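4.2 Does the gripper matter as much as the suppliers say?

Published comparisons of parallel grippers tend to report one number, the share of grasps that ended with the object off the table. We are not convinced that this number says much. In most of the reports we read, the objects were chosen by the people who sold the gripper, and a failed approach was often left out of the total on the grounds that no grasp had been tried. We counted every approach, including those stopped by the operator.

Two finger sets were compared, the Kivari short finger and the Elgate long finger, under the same Nasrallah controller and with the force limit left as delivered. The kitchen layout was used for all the runs in this section. Each finger set was given 1000 approaches, split evenly between the left and right arms. The controller settings were frozen on March 22, 2019 and were not touched again, although the supplier did offer us a newer release in April. We turned it down, as half the Kivari runs were already complete.

The headline result is dull. The long finger did better on mugs and worse on plates, and over the whole object set the gap between the two was smaller than the gap between our own operators. A reader who wants a winner could get one by changing the share of plates in the set. We would be wary of any ranking that does not state that share.

Plates deserve a closer look. A flat plate leaves little room under the rim, and the finger has to come down at the edge without pushing the plate away. Figure 7 shows the left arm with its fingers just above the rim of a round grey plate, while the second gripper is over by the toaster oven. Small errors in height count for a great deal at this point. Of the failed plate approaches, 105 were put down to height error when the logs were read afterwards, and we suspect the true figure is higher, given that the logs record the commanded height and say nothing of where the fingertip really was. The Grekisis calibration routine is meant to deal with this. It made a difference on the first morning after it was run and very little by the end of the week. We can't say whether the drift comes from the arm, the table or the routine itself.

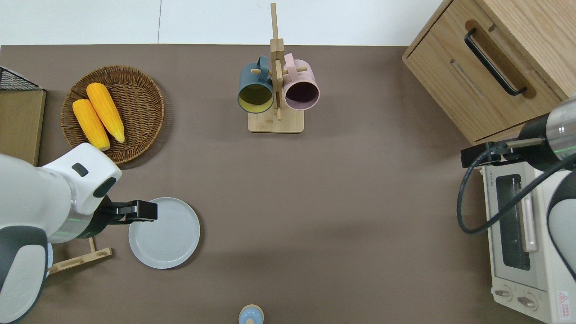
Figure 7. Kitchen layout with both arms over the table. The left gripper is at the plate; the mug tree stands at the back and the basket holding two ears of corn is at the upper left.

4.3 Limits of the comparison

Only one copy of each finger set was tested, so wear and ordinary variation between parts can't be told apart from design. The operators knew which fingers were fitted. We also did not test wet objects, which is where we would expect the pad material to show itself. Roughly 3000 further approaches would be needed to settle the plate result at the level we would like, and we do not plan to run them until fingertip height can be measured directly.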